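4.2 Recall of Quoted Lines

We wanted to know which lines from a children's cartoon stay with viewers years after. Not plots, not songs. Lines. Most earlier work on this asks people to pick from a list, and that makes it easy. We asked cold.

Source material was two seasons of Lekano, dubbed and original track both. Lekano episodes run in pairs, two short stories to a half hour with a kid-in-the-street bit in between. The pairing matters later. Transcripts came from the fan archive at Urkeo, cleaned by hand, 3481 lines of dialog once the theme song and the grunts were taken out. Narration kept. Crowd lines ("Yay!", "Wait up!") dropped unless a named character said them alone.

Viewers: 100 adults who said they watched the show before age ten. Recruited through the Brirkeo message board, so yes, fans, and the numbers should be read that way. Each got a blank page and the prompt "write down anything you remember anybody saying." No time limit. Most quit on their own fairly quick.

A written line counted as a match if it kept the main noun and the main verb of the transcript line, in any order. Two coders, working apart. Where they split, the line went out. We tried a looser rule first and it let in to much, mostly generic stuff any cartoon might have.

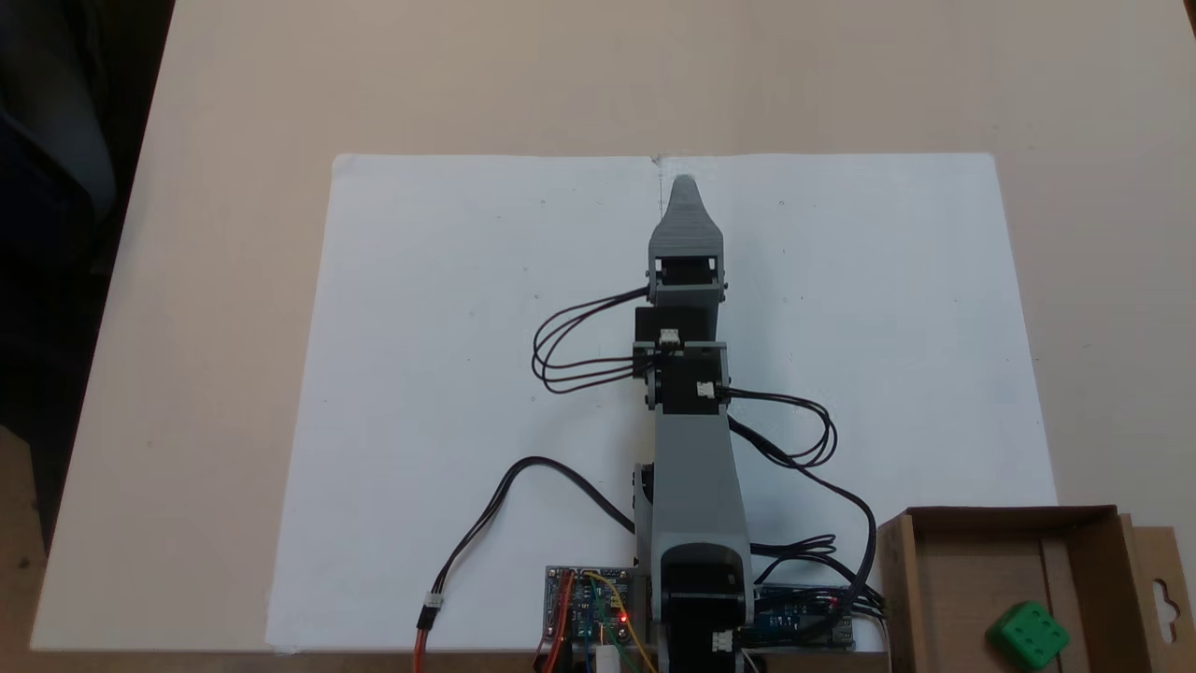

Figure 3. Arm fully extended over the white sheet, seen from above.

Matches came to 400 lines in all, counting repeats. The spread is very uneven. A handful of lines come back again and again, then a long tail of lines one person remembered and nobody else did. Insults do well. So do threats from little siblings, and anything said with a mouth full. Lessons do badly. The closing speech of an episode, where somebody explains what they learned, almost never came back, even from people who could name the episode.

Position in the pair had an effect too. Second-half stories gave more matches than first-half stories. We expected the reverse. One reading is that kids came in late from breakfast and caught only the back half; another is that the writers put the sillier script second. Can't separate these with what we have. The airing order was shuffled in reruns but the pairs stayed intact, so reruns don't help.

Dub versus original. Viewers of the dub remembered shorter lines. They also merged lines more, two half sentences from diferent scenes stuck together and sworn to be one. The piano-tuner episode is the worst for this. Several people gave the aunt's line to the dog's owner, with the aunt's exact wording, so it was scored as a match on text and a miss on speaker. Speaker scores are in the appendix.

On misquotes generally: they drift toward the funnier version. Names get swapped in where the script has "he" or "she," and a food gets added. Ateş, the older series we used for the pilot, showed the same drift, though there we only had 10 viewers and didn't score speakers at all. Pilot lines are not pooled with the main set.

4.3 Lines Tied to Catchphrases

Catchphrases scored separate. A phrase said in many episodes has many chances to stick and would swamp everything else. We pulled any line that showed up word for word in more than two stories and reran the counts without them. The order at the top hardly moved. Insults still first, sibling threats next. Mouth-full lines dropped some, mainly from one running gag with crackers.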